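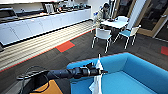 Have you tried clearing the cache and signing in again? was the first reply on this ticket, and a second one underneath it suggested that people were probably reading the calendar in the wrong time zone. I've done the first. I don't believe the second, for reasons further down.

Ticket: Recurring room bookings display one hour early
Product: Tesis room booking, hosted
Connected to: Mandov calendar server, Yoo door panels
Site: Grelutura, all bookable rooms
Status: Reopened by customer
Opened: 2019-03-07

Summary of the problem

Recurring bookings made before the clocks went back in November show one hour early in Tesis and on the Yoo door panels. In Mandov the same bookings show at the right time. A weekly meeting that has always been at 10:00 is at 10:00 in everyone's calendar and at 9:00 on the panel outside the room. At 10:00 the panel says the room is free, someone walks up and books it, and then two groups want the same room and both can show you a screen that says they're right.

Single bookings are fine. Recurring bookings made after the clock change are fine, for now. Please read the "for now" before closing this again.

We had an earlier ticket on this, opened in November and closed as "intermittent, unable to reproduce." It isn't intermittent. It happens to every booking of that type, every time. What varies is whether anyone turns up to fight over the room.

What we've tried

1. Cleared the browser cache, signed out, signed in. No change. I wouldn't expect a door panel to care about my browser cache, but it's done.

2. Tried another browser on another computer. No change.

3. Restarted the Yoo panels. They came back up with the same wrong times. The panel clocks themselves are correct.

4. Checked the time zone in Tesis under Site, under Room, and under User. All three are set to Eastern. The User setting was changed to something else and back again, on the advice of the help page. No change.

5. Checked the time zone on the Mandov side. Also Eastern, with daylight saving turned on.

6. Ran "Resync all rooms" from the admin page. It finished with a green check mark and the message "1,183 bookings updated." I compared several of the old recurring ones before and after and every one of them was still an hour off. I'd like to know what the word "updated" means in that message.

7. Deleted one old recurring booking and made it again from scratch with the same title, room and attendees. The new one shows correctly. So the room is fine, the panel is fine and the user is fine.

Support reply, pasted from email

"Thanks for the detailed information. We have reset the sync token for your site. Please allow up to 48 hours for all bookings to refresh, after which this should be resolved."

Our response

Waited the full 48 hours. Not resolved. The times are exactly as they were. I'm also not clear why a token reset would help, given that changes made in Mandov reach Tesis inside a minute or so. The sync is running. It's carrying the wrong thing across, or carrying the right thing and storing it wrong.
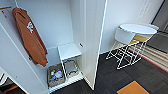
Does the booking keep its wrong time if you edit the title in Mandov?
It keeps the wrong time. The new title comes through on the panel and the start time stays an hour early.

What I think is going on

I don't have access to your database so this is a guess, but it fits everything we've seen. When a recurring booking comes in, Tesis looks at the offset from UTC on the day it was made and saves that with the series. A 10:00 meeting made in summer is stored as 14:00 UTC and repeated at 14:00 UTC forever. In winter, 14:00 UTC is 9:00 here. Mandov saves the name of the zone and works out the offset for each date, so it's right all year.

If that's what is happening, then the old bookings will all come right by themselves when the clocks go forward, and I can already see this ticket being closed as fixed. It won't be fixed. The recurring bookings made over the winter will go wrong in the opposite direction and show an hour late. In November they'll all swap back.

You can check this without waiting. Open the room view in Tesis and page ahead to any date after the change. I've done it. A weekly booking made in the winter for 2:00 in the afternoon shows at 2:00 this week and at 3:00 from then on. The older ones move back to where they belong. I've attached an export of both kinds, with the Mandov times next to them.

About the time zone theory

The suggestion that our people are misreading the calendar doesn't hold up. A panel on a wall has no user signed in to it. It shows what it's sent. And if someone did have the wrong zone set, all of their bookings would be off, the single ones included.

About the workaround

The workaround offered was to delete and recreate every affected series. I tried that on one and it does put it right until the next clock change, when it'll be wrong again and we'd have to do the whole thing over. It also sends a cancellation and a new invitation to everyone on the list. Several people took the cancellation at its word and didn't come. I won't be doing this across the site.

For now we've switched off walk-up booking on the panels. That stops the double use of rooms but it's also most of what we bought the panels for.

What I'm asking for

Please pass this to someone who can look at how a series is stored. I'd like a yes or no on whether the zone name is saved with it. If it isn't, I'd like to know whether that will be changed and whether the existing series will be corrected at your end, or only new ones.

I'd also like the known issues page to mention it. It currently lists two problems for the calendar connector, one with attachments and one with very long room names. I find it hard to believe that Grelutura is the only site with both recurring meetings and daylight saving.

Please don't reset the token again.

Update from support

"We've been able to reproduce this on a test site using the dates you gave and have raised it with our development team. We don't have a date for a fix. We will mark this ticket as resolved in the meantime."

Update from customer

Reopened. Glad it's been reproduced. A ticket with no fix and no date isn't resolved, so please leave it open or give me the number of the development one so I can follow that. Walk-up booking is staying off here until the page-ahead check shows the same times as Mandov on both sides of the clock change. I'll run it again after the next release and post the result on this ticket.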